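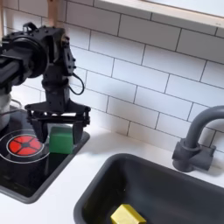
What size circuit does a 2,000 watt induction cooktop need in a small kitchen?

A 20 amp, 120 volt circuit with nothing else on it. At 120 volts, 2,000 watts draws 16.7 amps, too much for a 15 amp breaker. Check the nameplate first, as many larger cooktops are wired for 240 volts only.

Details: the kitchen has one 15 amp circuit feeding the counter outlets, the range hood and the microwave. The cooktop I want is a Zellasar two-burner, hardwired, 120 volt. The breaker panel is in the hallway and has two open slots. Can I put the hood on the new line to free up the old one?
posted by Draltau

Listudance
Leave the hood where it is. A hood fan is a small load and moving it gains you very little. The microwave is what matters. A countertop model rated 1,000 watts for cooking can pull 1,500 from the wall, which is 12.5 amps, and a toaster on the same line will trip the breaker.
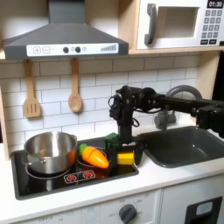 Range hood and microwave

If the hood has a light, add that to the fan. Read the label inside the filter opening - mine says 370 watts with everything on. Also, current code calls for two 20 amp counter circuits in a kitchen. Yours predates that, but new work may have to meet it, so ask the permit office before you buy cable.

Cairns
Agree with the above. 12 gauge copper for the 20 amp run, and follow the cooktop manual if it asks for more.

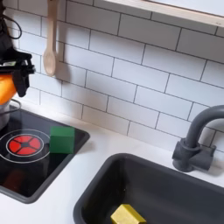
Induction and radiant glass tops are easy to mix up when buying used, and the wattage per burner differs. Both have a flat dark surface, so the look of the glass won't settle it. Markings don't help much either. A white ring with red segments inside it, like the one on this black panel, could be printed on either kind. Go by the model number on the underside. A magnet test only tells you about the pot.

Mine is 240 volt, so I can't say how the Zellasar does on a 20.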